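Sunday, afternoon. Bench 2, pantry chore.

Picking up from where Shafiq left the page. The question for this block is still the one Éabha wrote on the whiteboard in February: can the two-arm setup put away a small grocery order without a person stepping in? Tins, jars and boxes only. No bags, no produce, nothing that leaks.

Loaded the Marneo policy, checkpoint 2088, same one Junhao used for the dish rack. Did not retune anything. Gripper force left at the dish rack setting, which I think is too high for cardboard, see below.

**Setup notes**

- Table wiped down before start. The glossy top is still a nuisance for depth. The reflections of the tins come through as a second set of objects under the surface, and the planner aimed low on the first reach. Put a floor limit in the config at table height and that stopped it.
- Paprika tins go first in the item list because they are square and stiff and the easiest thing we have. The glass jars go last.
- Wrist calibration redone on both arms. The left was out by more than I like. Sandro thinks the mount screw is backing out again. Thread locker is in the second drawer.

First run was tins only. It got through them, slowly. Grasp on the flat sides is solid, and the release is clean as long as the tin is upright when it touches down. One tin was set down on its edge and rocked before it settled. A person would have felt that and corrected. The arm opened the fingers on schedule.

Second run was the mixed set. Boxes are where it gets harder. It likes to take them by one end, and then the box hangs at whatever angle it was grabbed at, and the place motion assumes it is square to the gripper.

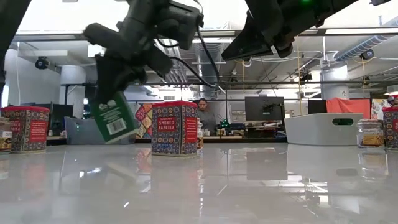
*Bench 2, mixed set. Green box held by its upper end, smoked paprika tins on the table.*

The tilt is the thing to fix. A tilted box takes up far more room than the planner thinks it does, and with tins standing close by there isn't much clearance to swing it through. I stopped the run once by hand when I didn't like the path. Could have let it go, but I didn't want glass on the floor on a Sunday.

Lutfa's suggestion is to use the second arm to square the box up in the air, the way you would with your other hand. I like it, but the handoff code from Drovness was written for bottles and expects something round. Junhao says the change is small. He said that about the dish rack too.

Cheaper option: set the box down anywhere flat, let go, regrasp in the middle. Costs time, needs free table. At home there is never free table, so I'd call it a stopgap.

**Jars**

Tried the clear ones at the end. Clear glass over a shiny white top is bad for the cameras, as expected. The labels are doing all the work. With the label facing away from the camera the detector dropped the jar entirely, and with it facing forward it was fine. Turned one by hand twice to confirm. We should log label direction as a field in the run sheet so this stops being a thing we each rediscover.

**Where this leaves the question**

For stiff square items on a clear surface, yes, I would let it run while I did something else in the room. For boxes, only with somebody near the stop. For glass, no. Putting this lot in a cupboard by hand takes less time than homing the arms does, and I don't see that changing with this checkpoint.

Éabha asked whether to show it to the Plultside people when they visit. My vote is to show tins and one box, and to tell them plainly that it is one box. They run a stockroom and will ask about mixed bins straight away. We have nothing on mixed bins except the Fjeld test, and that used foam blocks.

**To do**

- [ ] Drop grip force for cardboard, check corners for crush marks after each run (me)
- [ ] Left wrist screw (Sandro)
- [ ] Estimate in-hand tilt before the place motion, even a crude one from the wrist camera (Junhao)
- [ ] Bottle handoff code, find out what breaks with a box (Junhao, Lutfa)
- [ ] Add label direction to run sheet (Shafiq)
- [ ] Try a matte mat over half the table and compare depth. There is a gray one in the store cupboard if it hasn't been cut up.

4:00 pm. Arms parked, power off at the cabinet. Config with the floor limit is saved under my name and not merged yet. Please don't run the old one on this table.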